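Stostby Opens Its Folding Rooms in Sorkport, Starting With the Pile on the Bed

SORKPORT, Oct 10, 2024 – Stostby, the home-tidying service best known for its views on sock drawers, today opened bookings in Sorkport for Bed First, a house-call program that deals with clean laundry at the spot where most of it comes to rest.

The company spent the summer asking its customers where their washing goes once it leaves the line. It had 3,883 replies. The closet did poorly. The chair in the corner had its loyal supporters, and one household in the old harbor district wrote in to defend the bathtub. The clear winner was the bed, where clothes wait in a heap until someone wants to sleep, at which point they move to the floor, and in the morning they move back.

"We had a whole program drawn up around closets," said Merle Wihongi, who runs home services at Stostby. "Label holders, little dividers, the works. Then we read the replies and put the dividers in storage. They are very tidy in there."

Bed First visits last as long as the pile does. A Stostby folder comes to the home, works at the bed with whoever lives there, and leaves when the bedspread is clear. Nothing is thrown out unless the customer asks. No shelving is sold. The folder will offer an opinion on hangers only if pressed.

The method was written by Selorm Quartey, who folded for a hotel laundry before joining the company and has strong feelings about denim. Jeans are pulled out of the heap first and folded in half down the middle, then in thirds. Dark tops come next, laid face down. Small things go last. Customers who have always started with the small things are welcome to carry on, and Quartey has promised to look out of the window while they do.

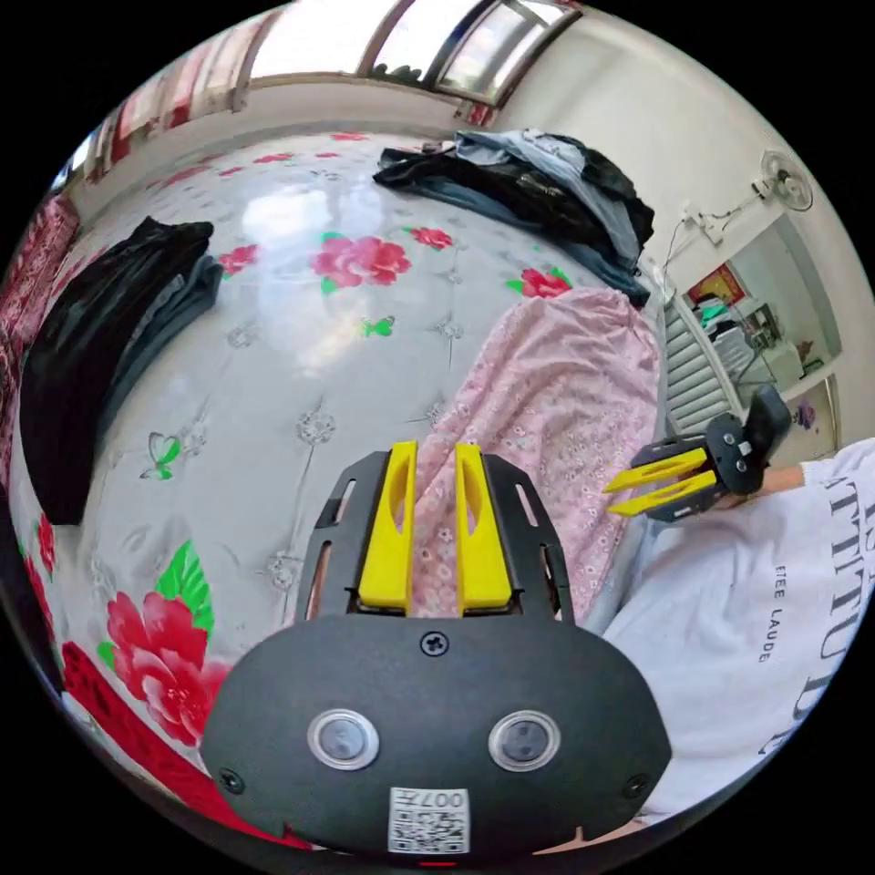 Quartey also asks that the bedspread stay on. Early visits in June began by stripping the bed to give a plain surface, and more than one customer pointed out that they now had a bigger pile than before. A good quilted cover with roses on it makes a perfectly fine work table, and dark clothes show up well against a pale one. Shiny covers do let a stack slide, so stacks are kept low and built toward the middle of the mattress.

Blankets get their own rule. A blanket that lives on the bed is left until the clothes are done, then folded once and draped wherever the customer likes it. Stostby tried for several weeks to set a standard blanket position. The attempt has been dropped.

"I was told it would change how I felt about my bedroom," said Seidu Korletey, an early customer on Akpalu Street. "I don't know about that. I found a gray shirt I had already replaced, so now I have two gray shirts. But I went to bed at a normal hour and didn't have to move anything first, and I'd pay for that again."

Bookings are open to any home in Sorkport and the villages along the Limix road. Each visit is handled by one folder, and the company has trained 10 of them for the launch. Households may share a visit, provided they can agree on which bed. Ironing is not included. Stostby has been asked about ironing many times and would like to be clear on this point.

Anyone who prefers to do the job alone can pick up the Bed First booklet from the Stostby shop at no charge. It runs to four pages, one of which is a drawing of a sleeve. The first printing is 3,000 copies, and Wayne Fairclough, who manages the shop, asks that people take one each and not use them to level furniture, as happened with the sock drawer guide.

A second program, covering the chair in the corner, is planned for next year. Kwabena Darko, who founded the company, said he intends to be its first customer.

"My chair has not been sat in for a good while," Darko said. "I believe it's green."

About Stostby

Stostby helps people fold, sort and put away what they already own. The company works in private homes and runs a small shop in Sorkport, where visitors can try out drawer layouts and ask about anything except ironing.

Media contact

Merle Wihongi, Home Services, Stostby, Sorkport. Interviews with folders can be arranged on request. Reporters who would like to see a visit are asked to bring their own laundry.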